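Second leg nerves, and a cup run I did not see coming

I have followed Curkwood since my uncle dragged me along at age six, and I can count our good cup runs on one hand. So forgive me if this post wobbles all over the place. We are in the semifinal! We drew the first leg at Arneck 2-2, we have them at our place next, and I have slept badly ever since.

First, the trip. I went up on the supporters' bus with Kobina Antwi, who had a cold and still sang the entire way. Roughly 700 of us squeezed into the away end, and for the first 20 minutes I wished I had stayed home. Arneck pressed us so high that our center backs kept hoofing it into the stands. Their opener came from a corner we had two chances to clear. Nobody picked up the big guy at the back post, same as in the league game in March, same guy too.

Then Mensah got on the ball. I have been hard on him this season (my wife will tell you, she has heard the speeches) but he was fantastic. He dropped deep, turned his man, and slid a pass through for the equalizer that I have now watched more times than I should admit. The second goal was scrappy - a free kick, a ricochet, somebody's knee - and the whole away end fell down about three rows. I lost a glove and gained a bruise on my shin.

Of course we gave it back. Eighty-eighth minute, tired legs, a cheap foul on the edge of the box, and their sub curled it in off the post. I was furious until we got to the parking lot, and by the time the bus was moving I had talked myself into being happy with it. Away draw, two goals, no suspensions. I would have taken that at breakfast.

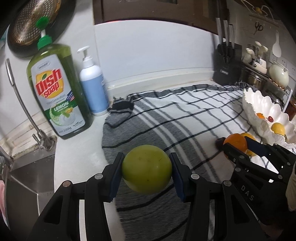
What I want for the second leg

Start the same eleven. I know Kwesi Ackah disagrees, and he left me a very long comment last time about resting the fullbacks, but you do not rest people for a semifinal. Left side stays as it is. If the legs go, bring on fresh ones at the hour mark and not with five minutes left like we always do.

I would also put a man on the post at corners. Every corner. I don't care if it looks old-fashioned.

Up front I'm torn. Giteo has the pace to hurt them on the break, but he hasn't scored in weeks and he snatches at things when he's low on confidence. Still, Arneck will have to come out at some point, and there will be grass behind them. I'd give him the start and keep my eyes half shut.

My ticket is in row 20, behind the goal, next to Kobina again. Prediction: 2-1 to us, after extra time, and I will have no voice for work the next morning.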